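Home | Openings | Field Notes | Reviews | About

Wanted: people who do chores for a living, to judge machines that claim they can

6 min read

Posted 31 December 2021

Kukora is looking for paid judges. We want people who have cleaned hotel rooms, stocked shelves, run a dish pit, folded shirts on a shop floor, or kept a house going for a family that didn't help much. You don't need to know anything about robots. If you do, please say so, because we will probably ask you more questions than we ask the others.

We test machines that are supposed to do household and shop work. Makers send us a robot, or the software for one, and a list of things it can do. We then try to get it to do those things in front of people who know what the finished job should look like. Most of the time the list is longer than the results. I have been at this long enough to stop being surprised by that, but I am still annoyed by how seldom anyone with real working hands gets to say so on the record.

The trouble starts with who does the scoring. An engineer sees a cup travel from the counter to the shelf and marks it as a success. A person who has worked in a kitchen sees a cup put away dirty, with the handle facing the wall, in the time it takes to empty half a dishwasher. Both are looking at the same cup. We have plenty of the first kind of scorer and we are hiring the second.

A good share of the work is now done in simulation. The makers like it, since a simulated robot can try a job 2000 times overnight and never drop a real plate. I see the appeal. I also think it has made the whole business easier to fool. In a simulator the table is as smooth as somebody decided it should be, and the light stays where it was put. Judges will spend about half their hours on this material, much of it seen from close behind the robot's own fingers, and will have to decide whether what they are looking at is worth anything to a person with a sink full of pans.

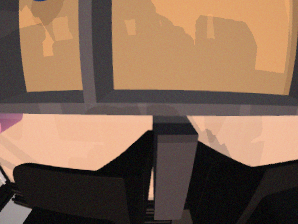 Ntombi Cele, who read a draft of this ad, thought that last part was unfair. Her point was that nobody learns a job on the customer's good china, and that a new hire in any stockroom gets a week of being useless before anyone grades them. Why should a machine be denied its practice? She also said that if I went on writing ads like this one, only people who already hated robots would apply.

She may be right about the applicants, so let me put it plainly. We don't want people who hate robots. A judge who fails everything is no more use to us than one who passes everything. If a machine wipes a counter well, I want it written down that it wiped the counter well. I only ask that somebody run a hand along the counter afterward.

On practice I haven't moved. A new hire who practices for a week isn't being sold to the public during that week.

What the work involves

You will watch runs, some recorded and some live, and fill out a score sheet for each. A full set is 100 runs and takes most people several sittings. The sheet asks whether the job got done, whether you would have to do any part of it over, and whether you would let the machine try it again without you in the room. There is a large box for remarks. Please use it. The remarks have caught more problems than the scores have.

For live runs you will come to our test rooms at Ronham. There is a kitchen, a laundry corner and a short length of store shelving. You may be asked to do the chore yourself, at your normal pace, so we have something to compare against. You will not be timed without being told.

You will also help us write new tests. The ones we have were mostly written by people who seldom do the chores in them, me included. Lwazi Van Wyk spent one afternoon with our laundry test and pointed out that no fitted sheet appeared anywhere in it. We had been calling it a laundry test for two years.

What we ask of you

— At least a year of paid or unpaid work doing the chores you want to judge.

— Clear written English. Spelling doesn't matter to us.

— The patience to watch a machine fail at the same drawer many times in a row.

— No money, family or job tied to a company that makes these machines. Past work for one is fine if you tell us.

What we offer

Pay is by the hour, at the same rate for watching, writing and travel. Waiting counts as working. If a robot sits in the middle of the floor for an hour while its makers are on the phone, you are paid for the hour, and this does happen. Lunch is provided on Ronham days.

Your remarks go into our reports in your own words, with or without your name. Makers see the reports before they come out and may answer them, but they may not change them. One of them tried last May and we printed the letter.

We have 47 places to fill. The first group starts with the Espiritu kitchen trial, and a second will follow for shelf stocking.

How to apply

Send a page or less on a chore you know well. Tell us how you can tell when it has been done badly by someone who thought it was done. Leave out the resume unless you'd like us to have it. Marthinus Chauke reads every application and will reply either way, though he is slow in the first weeks of the year.

If you want to ask something before you apply, write to Usman Virk at the Ronham office. He will not be able to tell you when a robot will do your dishes. We get that question a lot, and so far I wouldn't give up your sponge.

Related and recent

Folding a towel, and what counts as folded
Vekon shelf trial: the makers respond
Who cleans up after the cleaning robot?
Notes from a dish pit, by Jailson Sales
Openings: night shift test room assistant, Ronham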